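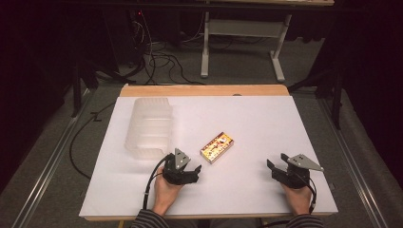 Comparing two sets of gripper jaws by hand gives usable results only if the task, the start pose and the cable routing stay the same between sets. This procedure covers the Ravn jaws and the Lirkell jaws on the Nusel hand-held body. Lay a white sheet over the table so the black jaws stand out against it. Place a translucent bin on the left, open side up or toward the operator, and one small printed box near the centre at an angle. Hold one gripper in each hand near the closest edge of the sheet, jaws facing inward, and let each cable run down off the table on its own side.

1. Zero both grippers with the jaws fully closed. Record the reading at full opening; reject any pair that differs by more than 2 mm.

2. Pick up the box with the right gripper, pass it to the left and release it in the bin. Return both grippers to the start pose before ending the recording.

3. Complete 52 trials with the first set. Swap the jaws, zero again and repeat.

4. Log a dropped box as a failure, even if it lands in the bin. Log a slip during the handover separately — it usually points to jaw angle, and the fix is a different shim.

Check the jaw screws after every seven trials. Ea Brøndum's log template has a column for this.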